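Work Systems and Automation
Unit 6 handout: Task change at a returns handling site

Read before the seminar. Bring the task inventory from Unit 5, since the exercise at the end builds on it.

6.1 The site

The case is the Tavdale returns center, operated by Flernix. The center receives footwear and small household goods sent back by customers. Each item is unpacked, identified, inspected, paired where needed, and placed for repacking or disposal. Before the change, one worker carried an item through all of these steps at a single bench. A bench worker was expected to clear 300 items per shift.

The new arrangement splits the bench job. Two-arm cells supplied by Skondotik take over pick-up and placement for selected product groups. Inspection, exceptions and repacking stay with people. The cells learn from recorded demonstrations, so a third kind of work has appeared: operating the arms by hand to produce those recordings.

6.2 Task allocation before and after

Before: unpack, identify, inspect, pair, place, repack. All by one person.

After, cell: pick, pair, place.

After, floor worker: unpack, inspect, repack, handle anything the cell rejects.

After, demonstrator: reset the table, run the task through the arms, mark the recording as usable or not usable.

Note that resetting does not appear in the supplier's process chart. It was found by observation. Between two recordings the demonstrator has to put every item back in a new starting position, and the time for this was first booked as idle time. Sachdeva (course reader, chapter 4) calls this kind of work residual labor: tasks that exist only because another task was automated, and that no job description covers at first.

6.3 Effects on the people at the site

Pace. At the old bench the worker set the order of steps and could slow down on a difficult item. At the cell the easy items are gone and the difficult ones arrive one after another. Item counts per worker fell, and the effort per item rose. The old target of 300 was kept for one quarter and then dropped.

Skill. Demonstrators need steady hand control and a sense of what a gripper can hold. Soft goods and molded footwear are handled differently: a strap gives a grip point, a smooth sole does not. Former bench workers learned this faster than new hires – they already knew how each product behaves when lifted.

Pay grade. The demonstrator role was placed in the same grade as bench work. Workers objected that their recordings stay in use after the shift ends. The matter was open when the case was written.

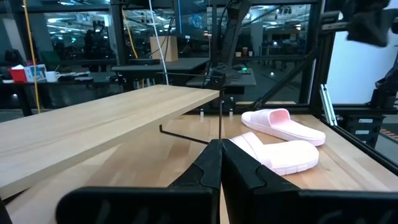 Measurement. By August the demonstrators had logged 1093 recordings, of which 79 were marked not usable. Management read the second figure as an error count. The demonstrators read it as a quality check they had carried out themselves. Both readings use the same log. When a number of this type is used in an appraisal, the person marking the recordings has a reason to mark fewer of them as bad, and the training data gets worse.

Supervision. Shift leads used to walk the benches. They now spend part of the shift at a screen with the cell status list. Floor workers reported fewer short conversations with their lead and longer waits for a decision on damaged goods.

6.4 Terms to know

Residual labor; exception handling; demonstration data; task allocation; work intensification.

6.5 Exercise

Take your Unit 5 inventory. Mark each task as cell, person or shared. Then add the tasks that exist only after the change, and state who does them and how the time is booked. One page, table form. Hand in by Saturday noon through the course folder.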